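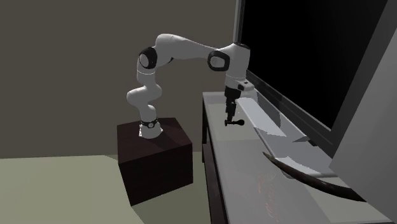 Metering changes at the Brestus site

The water meters serving the Brestus units are to be replaced in January. The work covers the two incoming mains and the 11 sub-meters on the tenant branches. Pei-shan Yau is co-ordinating access and will send each unit a time slot by email.

The present sub-meters are mechanical and are read by hand once a quarter. Readings are entered on a sheet, then copied into the billing system. Last quarter the sum of the sub-meters fell short of the mains total by 1,357 litres. Part of that gap is explained by the readings being taken over several hours while water was in use. The remainder is most likely under-registration at low flow, a common fault in older meters with worn moving parts.

The replacement type has no moving parts in the flow path. It measures the difference in travel time between two ultrasonic pulses, one sent with the flow and one against it. Each meter stores a reading on the hour and passes it to a collector in the plant room. All branches will then share the same time stamp, so the totals can be compared directly.

What tenants need to do

Clear the floor in front of the riser cupboard before the slot begins. The fitter needs the door fully open and enough space to kneel.

Shut down any equipment that draws water automatically, including dishwashers, ice makers and humidifiers. Supply to the unit will be off while the meter is changed. Isolation valves that have not been turned for some years may pass a little water when closed, in which case the whole riser will be shut and neighbouring units told first.

When supply returns, run the cold tap furthest from the riser until the water is clear and free of air. Do this before restarting equipment. Discoloured water that persists should be reported to the site office with the unit name and the tap concerned.

Billing

The closing reading of each old meter will be photographed and sent to the tenant with the opening reading of the new one. Both will appear on the next bill as separate lines. The unit rate does not change.

From the following quarter, a notice will be sent where a branch shows continuous flow through the night and the total for that night exceeds 2,000 litres. The notice is for information only and carries no charge. Units with a known overnight process, such as Jisano and Clundimeo, should give Pei-shan their normal hours of use so that the limit can be set separately.

The old meters will be kept in the plant room until the first bill has been agreed. Any query about a closing reading should be raised before then.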